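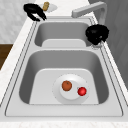
Section 4. Getting the Sink Station Ready for a Shift

By now the Rebane arms have been set up in your simulator and your kitchen crew has met them. Now comes the fun part! This section covers teaching the arms to clear plates at the double sink, first in the Imel simulator and then at the real counter.

Who should be here: one shift lead and one dish crew member. Please don't leave this to the office. The people who work the sink know which plates come back with fruit on them and which basin fills up first, and the arms do a far better job once they've been set up by someone with wet sleeves.

4.1 Run the practice job

1. Open Imel and load the job named Two Basins.
2. Set the arm speed to 80. The default of 100 is fine for an empty counter but too quick for learning.
3. Choose which basin receives plates. You can change this later.
4. Mark each food item as Keep or Scrap. Whole fruit can be either one, so follow your kitchen's own rule.
5. Press Start and watch a full cycle with your hands off the controls.
6. If a gripper passes too close to the faucet, press Hold, drag the path outward and press Start again.
7. Repeat until you get 7 clean cycles in a row, then save under your own name.

Note: White plates on a pale basin floor are the hardest case for the plate finder. If it misses one, raise Edge Contrast by a single step and rerun the cycle.

Caution: Soft food needs the Light grip setting. Check it again every time you load a job, as it doesn't carry over.

4.2 Move to the real counter

1. Clear people from the marked floor area.
2. Send the saved job to the Tristex controller and wait for the green light.
3. Run one cycle with no dishes, then one with a single plate.
4. Hand the pendant to the dish crew member. From here on, they decide when the arms run.

Caution: Never reach into either basin while the light is green. Press Hold first, every time.

4.3 What changes for the crew

At our Unon cafeteria, Apolinar Cuevas ran the dish line by hand for years. He now starts the arms at 6 a.m., sorts the odd items they set aside and trains new hires on Imel. Océane Carrier, who leads the evening shift, moved one person from scraping to the serving line, and loves it (so do the customers!). Their crews logged 1,517 practice cycles between them, and many of the path settings you've just loaded are theirs.

Agree on new duties before the first live shift and write them on the station card. Job names and grip settings are listed in Section 5.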